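Gwion Craddock
@gcraddock_bench

Went through an old desktop tower this week before deciding whether to strip it or put it back to work. Notes on cable routing and memory, mostly for people who have inherited one of these and are nervous about taking the side off. 1/16

Background. It came out of the Rekwood office when they cleared the second floor. No drive labels, no paperwork, no password. Ifor Bellis had it under a bench at Brustthorpe until he needed the space. He wanted it gone by July. 2/16

Before opening: power off at the supply, cord out, then hold the front button for a few seconds to drain what is left. Touch bare metal on the chassis. I don't use a wrist strap for a strip-down but I do for a rebuild. 3/16

Panel off, tower on its side, board facing up. Do this on a table at a height where you can see in without leaning on the drive bays. They flex, and the rivets on older ones are not generous. 4/16

Take pictures before you unplug anything. Every angle, including the dull ones. You will not remember which header the front panel speaker was on. 5/16

Airflow first. The intake grille was packed with gray felt. Compressed air in short bursts, fan blades held still with a finger. Letting a fan spin up under air is hard on the bearing. 6/16 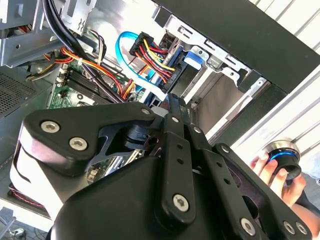
Cable routing in these machines is whatever the assembler had time for on the day. There was one set of velcro ties in the whole case and they were holding the front panel leads. The SATA cable is the easy one to follow, bright blue and looped wide over the top of everything. The orange, red and yellow power wires sweep over the board, with a bundle of thick black cables lying across them, so you lift the black ones before you can move the colored ones. 7/16

Order I used: data cable, drive power, front panel leads, main board connector last. The main connector has a clip on the long side. Press the clip, rock the plug end to end, do not pull by the wires. If the board bows, stop. 8/16

The data cable may have a metal latch at the plug. Some do and some don't. If it resists, look before pulling. I have broken the plastic tongue off a drive that way and the drive was fine in every other respect. 9/16

Memory. Push the retaining clips outward and the stick rises on its own. Note which slots were filled. Boards of this type want pairs in particular slots and will run slower, or not start, if you guess. 10/16

The slots had dust in the channels. Soft brush, dry, along the length. Contacts on the sticks got isopropyl on a lint-free cloth. People use pencil erasers for this. I don't, the crumbs end up in the slot. 11/16

Light matters more than tools. Ceiling light does nothing inside a case because your own head is in the way. Get something small down at board level, to the side, and read the silkscreen at a low angle. The print next to the headers is tiny and half of it is under cables. 12/16

Reassembly on the bench with the minimum: board, one stick, processor cooler, power. It started on the second try. First try was me, with the four-pin processor power plug not seated. After that, one part added per boot until it was all back in. 13/16

Numbers, for those who asked. Processor sat at 70 C under load before cleaning. I don't have a fair after figure yet because I changed the thermal paste at the same time and want it to settle. The drive reports 3,220 hours, low for something this old. 300 W supply, so no graphics card is going in without replacing it. 14/16

Routing on the way back in: power behind the drive bays where the lid can't pinch it, data cable on a gentle curve with no sharp folds, nothing resting on the cooler fan. Spin the fan by hand before closing. If it ticks, a wire is touching it. 15/16

Decision: it stays in one piece. It will hold backups for the parts list at Lolard, a light job it can do slowly. Next thread will be the one from Ellis with the swollen capacitors, once I have replacements in the right height. Posted 5/6/26, wiring photos on request. 16/16

Reply to a question, since it came up twice: yes, you can leave the board in the case for all of this except the paste. I took mine out to clean under it. Standoffs were all there, and one had a screw cross-threaded into it. Back it out slowly and use a new screw.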